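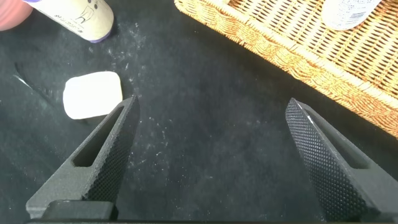 Dos dedos de pinza con cara de agarre moleteada

Placa y acto de homenaje en un polideportivo municipal: ¿a quién se le pide permiso?

Édgar Tamayo
22 de marzo de 2019

Hola. En agosto se cumple un año del accidente en el que murió un compañero de la brigada de mantenimiento, aquí en Zarkbridge. Varios de los que trabajábamos con él queremos poner una placa pequeña junto a la entrada del polideportivo y hacer un acto corto por la tarde, con unas palabras y un minuto de silencio. La familia está de acuerdo y ha visto el texto.

Llamé al ayuntamiento y me pasaron de Deportes a Cultura y de Cultura a Patrimonio. En Patrimonio me dijeron que presentara una instancia general, pero no supieron decirme qué tenía que adjuntar. También me preguntaron cuánta gente iría. Calculamos unas 90 personas, aunque podrían ser menos porque mucha gente está fuera en esas fechas.

Mis dudas son dos. Si la placa y el acto van en la misma solicitud o en dos, y si nos pueden exigir un seguro por un acto tan pequeño. El dinero para la placa ya lo tenemos, lo pusimos entre 37 compañeros, así que no pedimos subvención.
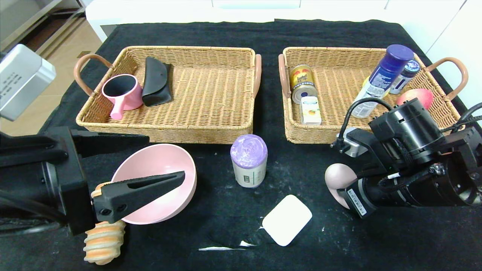 Bustska

En dos solicitudes. La placa se queda en el edificio y el acto dura una tarde, no lo lleva la misma gente. Si lo metes todo en un papel, lo normal es que se pare todo hasta que se resuelva lo más lento, y lo más lento es la placa. Lo del seguro no lo sé, pregunta.

Dosuvow

De acuerdo con lo anterior. Cuento cómo lo hicimos en mi pueblo por un caso parecido, que cada ayuntamiento tiene sus normas y puede que en el tuyo cambie algo.

Para la placa presentamos una instancia con el texto exacto, las medidas, el material, una foto de la pared con el sitio marcado y una carta firmada por la familia. La carta fue lo primero que miraron. Tardaron 3 meses en contestar, y eso que nadie se oponía. Con agosto por delante, yo la presentaría ya. No encargues la placa antes de tener la respuesta por escrito. A nosotros nos hicieron cambiar una línea del texto porque mencionaba las circunstancias del accidente y la investigación seguía abierta. Se quedó en el nombre, los años y «tus compañeros».

Pregunta también quién la coloca. En nuestro caso tuvo que hacerlo personal municipal y hubo que esperar turno.

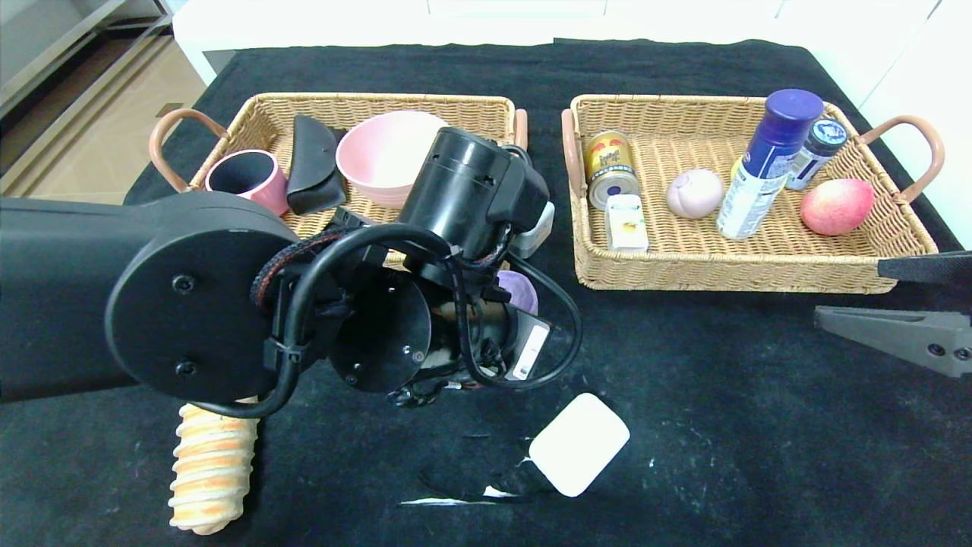

Para el acto rellenamos el formulario de uso de instalaciones, con hora de entrada y de salida, el número de asistentes y un responsable con teléfono. Si vais a poner altavoz, decidlo ahí. El seguro sí nos lo pidieron, de responsabilidad civil y solo para ese día. Lo acabó cubriendo la póliza de la asociación de vecinos, que firmó la solicitud con nosotros. Si tenéis sindicato o comité de empresa, probad por ahí antes de contratar uno por vuestra cuenta.

Si al final lo hacéis fuera, en la acera o en la plaza, ya es ocupación de vía pública y hay que hablar con la policía local.

Gu

En la mía había un límite de 1.000 personas para no pedir plan de seguridad, o sea que por eso ni te preocupes. Ánimo a la familia.

Édgar Tamayo

Gracias a todos. Esta semana presento la de la placa y dejo la otra para cuando tengamos la hora cerrada con la familia. Lo de la póliza se lo pregunto mañana al delegado.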